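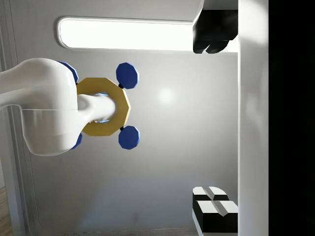 第六章 夹爪和相机,到底怎么比

这一章我写得最开心,也改得最多。前几章我们一直在跟坐标系较劲,现在总算可以挑硬件了!不过先别急着翻产品目录——我当年就是看着目录选的夹爪,结果在仿真里连香蕉都夹不稳(后来换了指尖垫才好)。

我们要比三种配置:Mikov的平行夹爪、Weidemann的自适应夹爪,还有Hinton的那款窄指夹爪。机械臂和控制器都不换,桌面物体也不换,每种配置跑126次抓取。你可能觉得这个数有点怪,其实是我和Pacita Talavera按物体和起始姿态一点点凑出来的,推导放在6.4节,跳过也没关系。

相机的位置比很多同学想的要紧。同一张桌子,从手臂后上方看过去,近处的孔又宽又斜,远处就挤成了细缝,瓶子这类细长的东西在画面里只占一小条。深度估计在这种地方最容易出岔子,6.2节会专门讲。

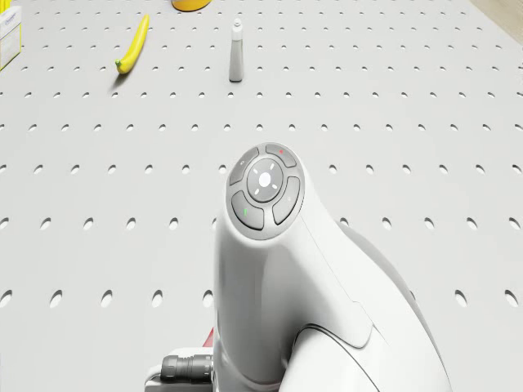

图6-1 从机械臂后上方看桌面,远处是香蕉和白色小瓶

再说物体怎么选。我喜欢形状差得远一点的:魔方有平面有棱角,香蕉是弯的,盘子又扁又贴着桌面,谁来夹都头疼。盘子这一项我建议你先自己猜猜哪种夹爪会赢,把答案写在页边上,做完实验再回来看(我第一次猜错了,Algirdas Paulauskas到现在还拿这事笑我)。 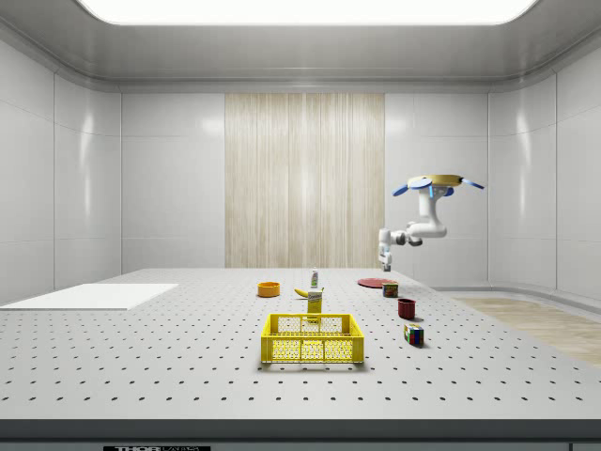

图6-2 倒装的机械臂与测试桌面,夹爪指尖朝下

动手之前,请把Flivelum的场景文件装好,全部日志大约要写4,000行,记得留够磁盘空间。夹爪的开合速度先用默认值,别一上来就调快!我们到6.3节再改它,那时候你手里已经有一组基准数据,改了什么、差了多少,一对就清楚。

6.1 先把夹爪装上

打开场景文件,找到末端法兰那一项,把夹爪模型换成Mikov的,然后让手臂回到初始姿态。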